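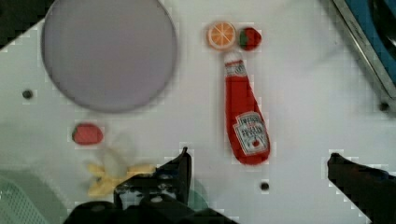 Warum verlieren kleine gemeinnützige Träger Fördermittel, obwohl ihre Projekte inhaltlich positiv bewertet werden?

Der häufigste Grund liegt im Verwaltungsaufwand der Antragstellung und des Verwendungsnachweises. Ein Träger mit geringer Personaldecke bindet für einen Antrag anteilig wesentlich mehr Arbeitszeit als ein großer Verband und verzichtet deshalb oft schon auf den Folgeantrag.

Suche auf dieser Seite Suchbegriff eingeben Los

Zuletzt aktualisiert: August

Projektbericht: Gemeinsame Fördermittelverwaltung kleiner Träger am Beispiel des Verbunds Gatness

1. Ausgangslage

Der Verbund Gatness ist ein Zusammenschluss ortsgebundener gemeinnütziger Vereine ohne eigene Rechtspersönlichkeit. Die Mitglieder arbeiten in der Nachbarschaftshilfe, der Lebensmittelausgabe und der Hausaufgabenbetreuung. Eine gemeinsame Buchhaltung bestand bei Projektbeginn nicht. Jeder Verein führte seine Belege nach eigenem Schema, teils in Tabellen, teils auf Papier.

Untersucht wurde, ob eine gemeinsame Verwaltungsstelle den Aufwand je Förderantrag senkt, ohne dass die Mitglieder die Entscheidung über ihre Mittel abgeben. Als Vergleichsfall diente die Stiftung Ó Briain, die kleinere Initiativen unter ihrem eigenen Dach abrechnet und dafür eine Pauschale einbehält.

2. Vorgehen

Ausgewertet wurden 100 Förderanträge aus den Unterlagen der Mitglieder. Erfasst wurden die Bearbeitungszeit, die Zahl der Rückfragen durch den Fördergeber, die beantragte Summe und der Zeitpunkt der Auszahlung. Anträge ohne nachvollziehbare Zeitangabe wurden vorab ausgeschlossen. Die Bearbeitungszeiten beruhen auf Selbstauskunft und sind entsprechend unsicher.

Für die Erprobung wurden zwei Varianten aufgesetzt. In Variante A lief die Belegerfassung über die Software Trilel, die Antragstexte blieben bei den Vereinen. In Variante B übernahm die Verwaltungsstelle zusätzlich die Antragstexte auf Grundlage eines Fragebogens. Der Kontenrahmen war in beiden Varianten identisch.
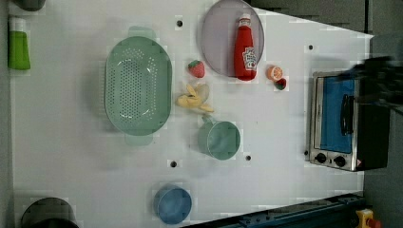

Abb. 1: Spielgeschirr und Spiellebensmittel auf einem weißen Tisch.

3. Ergebnisse

Variante A führte zu einer deutlichen Verringerung der Rückfragen zum Verwendungsnachweis. Die meisten verbliebenen Rückfragen betrafen die Abgrenzung von Personal- und Sachkosten. Die Bearbeitungszeit der Antragstexte änderte sich erwartungsgemäß nicht.

In Variante B sank die Bearbeitungszeit auf Seiten der Vereine, stieg jedoch in der Verwaltungsstelle. Der Nettoeffekt war bei kleinen Antragssummen negativ. Ursache ist der Fragebogen, der in der ersten Fassung 20 Felder enthielt und von mehreren Vereinen unvollständig zurückgegeben wurde. Eine gekürzte Fassung lag erst gegen Ende der Erprobung vor und konnte nicht mehr ausgewertet werden.

Der Import der Kontodaten aus dem Programm Fasteck nach Trilel gelang nur über eine Zwischendatei. Umlaute im Verwendungszweck wurden dabei falsch übertragen und mussten manuell korrigiert werden. Der Aufwand hierfür ist in den oben genannten Zeiten enthalten.

4. Kosten und Umlage

Die Verwaltungsstelle wurde mit einer Teilzeitkraft besetzt. Geprüft wurden eine Umlage nach Antragssumme und eine Umlage nach Zahl der Buchungen. Die Umlage nach Antragssumme belastet Vereine mit wenigen großen Zuwendungen, die zweite Form die Lebensmittelausgabe mit ihren vielen Kleinbelegen.
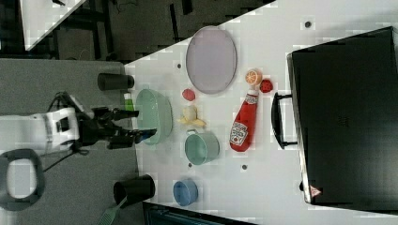 Eine Mischform mit festem Sockelbetrag wurde von den Mitgliedern bevorzugt. Der Sockel deckt die Softwarekosten, der variable Anteil richtet sich nach den Buchungen. Offen blieb die Behandlung von Vereinen, die in einem Jahr keinen Antrag stellen, die Belegerfassung aber weiter nutzen.

5. Einschränkungen

Die Stichprobe stammt aus einem einzigen Verbund. Bewilligungsquoten wurden nicht verglichen, weil die Programme der Fördergeber im Untersuchungszeitraum wechselten. Die Umsatzsteuerpflicht der Verwaltungsleistung wurde nicht geprüft und ist vor einer Verstetigung zu klären.

Kommentare

vereinskasse_nord: Wie wurde mit Eigenmitteln verfahren? Bei uns scheitert der Nachweis meist an den unbaren Eigenleistungen.

Gast: Das Umlautproblem lässt sich über die Zeichenkodierung der Zwischendatei beheben. UTF-8 einstellen und neu exportieren.

mlk: Ist der gekürzte Fragebogen irgendwo abrufbar?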